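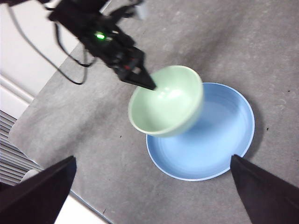
This README covers our trial of the Hudance tabletop kit, sold by Culex as a pair of small arms with wrist cameras, grippers and "ready-made household skills". We bought one at full price and have no arrangement with the seller. The brochure leans heavily on crockery, so crockery is what we gave it: a pale green bowl and a light blue plate on a grey surface, with one gripper tip dipped inside the bowl and the other arm's fingers still open, touching neither dish. Culex calls this "two-arm handling". We score it as one arm handling and one arm present, and the tables in this folder use that wording.

Status

Trial closed, March 2021. Files may be corrected but no new runs will be added.

What is in the folder

runs/ has 118 attempts, one directory each, with wrist video from both arms and the joint log.
stills/ has 2,886 frames taken from those videos.
scores.csv has one line per attempt: pass, fail or void.
notes.txt is typed up from the bench notebook, spelling left alone.

How attempts were scored

A pass means the bowl ended upright on the plate and both grippers were clear of it within 20 seconds. Anything else is a fail, including a bowl left leaning on the rim. The kit's own software marks a task complete when the gripper opens, wherever the bowl happens to be, so its success figure should not be compared with ours. We asked Culex how the brochure figure was worked out and were sent the brochure again.

Void runs (19 of them) are ones where the control software stopped before the arm moved. You may feel these ought to count as fails. The raw logs are there if you want to rescore.

Claims we could not check

"Learns from a handful of examples." The number is not given anywhere, and the training step runs on a remote service called Burnolis which shows a progress bar and little else.

"Safe around glassware." We did not try glass.

"Works with Eder grippers." The adaptor is listed as a separate purchase and was out of stock throughout.

Known problems with the data

Cables show up in a good many stills, and so do the second arm and the wall behind it. We have not masked or cropped them. The moving arm is often blurred. Clocks on the two wrist cameras drift apart over a long run; the joint log carries its own time column, so line things up with that.

Use

Free to copy and rescore. Please don't quote the pass rate as a general measure of the kit. It comes from one unit, one bench and a very short list of dishes.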